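The first thing Tarun Kushwaha hands a new arrival at Clinwood is a pencil, and I confess I had come expecting safety glasses, or at least a badge. You write your name in the bench book, then you write where everything goes, and only then (he is quite gentle about it, but he does wait) may you start a trial.

The book is the heart of what people there call the Alva rules, which grew from 2 pages taped to a cupboard into 76 numbered clauses that smaller labs now borrow and scribble all over. Some of them are as homely as kitchen advice. Mark the start position of every object on paper. Keep the background plain. Clear away whatever the task doesn't call for, your coffee very much included! Others took months of friendly arguing, and clause 83, left over from an older and longer draft, still keeps its old number for the simple reason that everyone had learned it by heart.

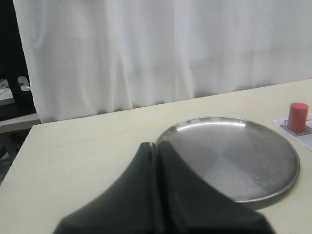

Why mark an object's starting place at all, if the robot has a camera to find it with?

So that two trials can be compared fairly. If the object begins somewhere new each time and no one writes it down, a better score may only mean an easier reach.

Kushwaha learned this the hard way at Brornunance, where he once had to throw out 300 trials of a sorting task called Sillix, a loss he still describes with one hand over his eyes. The arm had done nothing wrong. The starting spots simply hadn't been recorded, and there was no way to get them back.

He is rewriting the chapter on lighting now, and hopes to send it round in June, with wide margins for the scribblers.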